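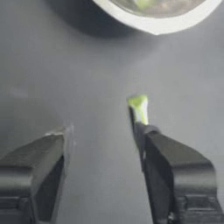

Bowl

A bowl is a round, open dish used for preparing, serving and storing food. It is deeper than a plate and usually wider than it is tall. Bowls are among the oldest known household objects and are found in nearly every culture that cooks or gathers food. They are made from clay, wood, metal, stone, glass, plastic and, in some regions, dried gourds.

Form

The main parts of a bowl are the rim, the wall, the well and the foot. The rim is the upper edge and takes most of the wear in daily use. It may be plain, rolled outward or thickened. A thickened rim resists chipping and gives the hand a firmer grip, but it adds weight and can make pouring less tidy. The well is the inner floor. The foot is a raised ring on the underside that lifts the bowl off the table and, in hot dishes, slows the passage of heat to the surface below. Many metal and wooden bowls have no foot and rest on a flattened base.

Proportions vary with use. Soup bowls are often wide and shallow so that liquid cools quickly. Rice bowls tend to be small and steep, as they are commonly lifted toward the mouth. Mixing bowls have high walls that keep flour and batter inside.

Manufacture

Early clay bowls were shaped by pinching or by stacking coils of clay and smoothing the joints. The potter's wheel made it possible to produce even walls at greater speed. Most factory bowls are now formed by pressing soft clay between a mold and a shaped tool, or by pouring liquid clay into a plaster mold.

Glaze is applied before the final firing, although some wares are glazed and fired in a single step. White glazes have long been favored for tableware. They were once colored chiefly with tin oxide, which hides the darker clay beneath. The rim is a difficult area to glaze well, as the coating tends to run thin at a sharp edge. Makers deal with this by rounding the lip or by dipping it a second time.

The Brivik works, a small pottery known for its plain white kitchen bowls, kept pattern books listing 711 shapes, of which 34 remained in production when the books were copied. In her study of the works, Qiuyue Fan noted that the rim was changed more often than any other part – usually after complaints of chipping.

Sizes and nesting

Bowls are often sold in graded sets that fit inside one another. A nesting set saves shelf space and protects the smaller pieces in transport. The Testard set, a common pattern in school kitchens, begins with a bowl holding 900 milliliters. Stacked bowls may wedge together if their walls are too straight, and some patterns include a small inner ledge to prevent this.

Other uses

Bowls also serve outside the kitchen. They have been used for washing, for grinding medicines, for collecting alms and as musical instruments. Small bowls are widely used to hold loose household items such as keys, buttons and coins.

See also: Basin; Cup; Plate; Pottery; Tableware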